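Fruit bowls: what goes in and what stays out

Trurneck members' newsletter, Sep 20, 2025

The fruit table is back after the summer break. We have put in a new order with Dandent, the wholesaler we have used since March, and there is more variety than last time, with dragon fruit, limes and pears as well as the usual apples. An open wire basket suits most of it, as air can get to the fruit at the bottom. 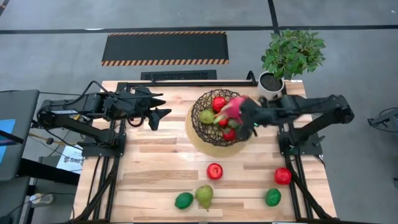
Does dragon fruit need to go in the fridge?

Only if you want to keep it for more than a few days. At room temperature it will last two or three days once ripe, and in the fridge about a week. It bruises easily, so put it in last, on top of the apples and pears.

Pears are best left out until they give a little near the stem, then eaten soon after. Limes dry out in a warm room and do better in the fridge in a closed bag. Apples keep longest of all in the cold, but most people like a few within reach. 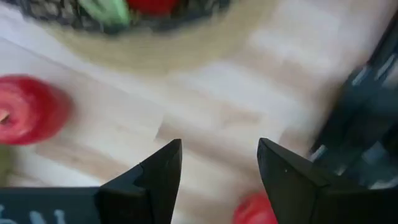
Apples also give off a gas that ripens other fruit, so keep them away from pears that are already soft - or put them together on purpose if the pears are hard. Check the basket every couple of days and take out anything with a soft patch. Wash fruit when you are about to eat it.

Orders for the next delivery go on the sheet by the Jitau Road door.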